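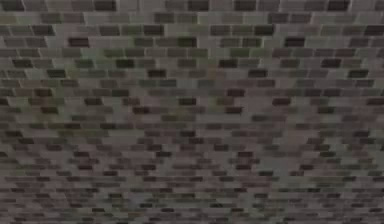
Brickwork in greys, browns and dull green, with darker bricks scattered through.

Struan Matheson is late, and says sorry three times before he's got his coat off. There was a lorry stuck on the hill at Jevullow and the driver wanted to talk about lime. Everybody wants to talk about lime, he says. "My own fault. I've been going on at folk about it for 25 years."

He repairs old walls. House walls, garden walls, a kirk now and then. Started at 19 with a builder called Urquhart, who didn't say much. "He'd hand you a trowel and walk off. If it was wrong he'd come back and rake it all out. If it was right he just didn't come back."

Tea arrives. He takes it black.

I ask what goes wrong with old brick. Cement, he says, before I've finished. People see a crumbly joint and fill it with the hardest stuff they can find. "Looks smart for a few winters. Then the water can't get out through the joint so it goes out through the brick, and the frost gets in, and the face comes off. You've saved the mortar and lost the wall."

Lime mortar is softer, which puts people off. He thinks that's daft. "The joint is meant to go first. You can put in a new joint. Try putting in a new brick from a yard that shut before your granny was born."

Matching is the bit he likes best. The colours in an old wall came from the clay and from where each brick sat in the kiln – nearer the fire, darker, very often. A patch all in one shade shows up from across the road. He keeps around 600 odd bricks in a shed behind the house, sorted by colour, more or less. His wife calls it the library. He has been asked to move it.

Where do they come from? Skips, mostly. A demolished wash house at Eron gave him a good lot, small and heavy, a bit bent. "You wouldn't get away with selling them now. Lovely things."

The job on his mind at the moment is Drotov, the old mill house, where the garden wall has been leaning since before the present owners came. They wanted it down. He talked them into keeping it, which took most of March and a fair few phone calls. The bottom is sound, he says, it's the top 5 courses that are rotten, and the coping has let the wet in. They'll come off by hand and go back on in the same bricks, turned round where the faces have gone.

"Slow? Aye, its slow. You can't do it in frost and you can't do it in hot sun either. You hang wet sacking over it and go home."

Does he mind the waiting? Not really. He minds the paperwork. He minds people who pressure-wash. We spend a good ten minutes on pressure washers, not all of it printable.

He's had two apprentices. One went off to lay patios and is doing very well, "better van than mine". The other stayed and is now up a ladder at Drotov, wondering where he's got to.

Advice for anyone with an old wall, then. Look at the gutters frist, he says, half out of the chair. Then clear the soil away from the bottom. Then leave it alone for a year and watch it.

He finishes the tea standing up. The coat is on again. At the door he stops to look at the step, presses the edge of it with his boot and says I should get that seen to.

Contact us | Copyright 2018 | Back to top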